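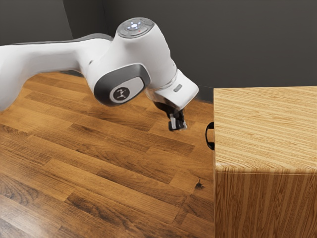

Solen project talk, speaker notes
Pantelis Kouris, with Marleny Huaranga

Slide 1. Say hello, thank the people from Favbridge for the invitation. Speak slowly.

Slide 2. The question: can a policy learn to open a cabinet in simulation only, when we change the look of the wood and the floor in each episode? The handle stays black in all the runs I show today.

Slide 3. The method. We collected 3,566 demonstrations in the simulator and kept 2,000 for training. The others failed our filter — the gripper closed beside the handle, or it pulled before the grasp was firm. Explain the filter here, people always ask. Marleny wrote it and can answer the details.

Slide 4. Two policies, same data. One sees the images only, the other also receives the joint angles. Wait a moment so that everybody can read the axis labels.

Slide 5. Main result. The second policy is better on the last centimetres before contact. Far from the handle we see no clear difference. Say this honestly, the reviewers liked it.

Slide 6. Limits. Only three cabinet shapes, one arm, no drawers. Shadows are still too soft compared with our lab in Belmonte.

Slide 7. Next: real cabinet tests in September. Questions. If there is no time, skip slide 6 but mention the shadows.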